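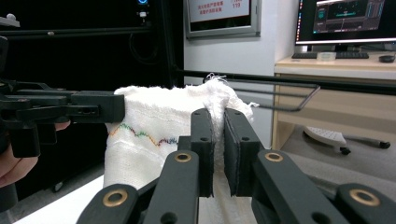

Hajar had always maintained that a towel ought to be folded in thirds, the long way first, and then in half and in half again, and that anyone who began with halves had been badly brought up or was in a hurry. Smaranda let her go on, the way you let a kettle go on, and kept smoothing the white one with the zigzag border, orange and green and blue and purple, which had come into the house the winter they moved to Drustow and had been fraying ever since.

"Your mother did halves," she said at last.

"My mother had seven of us and no shelf," said Hajar, and sat down.

It was nearly four in the afternoon and the light was going. There were still pillowcases to do, and the big tablecloth that needed two people and a good deal of walking toward each other, but neither of them seemed in any rush to get to it. Smaranda pulled at a loose thread along the top edge, thought better of it, and tucked it under with her thumb.

She could have cut the thing up for rags years ago. She had said so every December, usually with the scissors already in her hand (the good ones, too, that were only meant for cloth). But it had dried three babies and one very surprised dog, and it was softer now than anything you could buy in the shops, so back it went into the pile.

"Thirds, then," she said, and held out the other two corners.

Hajar got up again, grumbling happily, and took them.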